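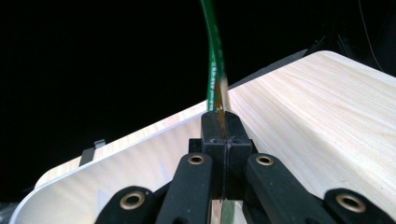 Raelene Ngata puts most failures in flat flexible strip down to storage, and she would like buyers to stop blaming the supplier. At Vornumov she handles incoming strip and ribbon stock, 122 part numbers at last count, most of it narrow and easily creased.

"A fold is permanent," she said. "A curve is fine. People mix those up."

Her bench at the Wollar site is kept bare apart from a board and a lamp. Each strip is held at one end and allowed to hang, then checked for twist over its full length. Printed markings help, she said, as a line of text shows rotation sooner than a plain edge does.

Overlaps get a second look. "Two layers look darker than one. You can't judge the color there, so you open it out and look again."

The Miranda store used to keep strip in drawers. In March Ngata moved 689 pieces to hanging rails, grouped by width. Rejects at the next check came to 47, nearly all creased within an inch of the end. She attributes those to the old drawer fronts.

Glare is the other problem. She sets the lamp low and to one side and turns the strip, keeping the lamp where it is.

Asked about tape, she was brief. "No tape. It lifts the print." Labels go on the rail. Vuvcombe, the smallest store, changes over next.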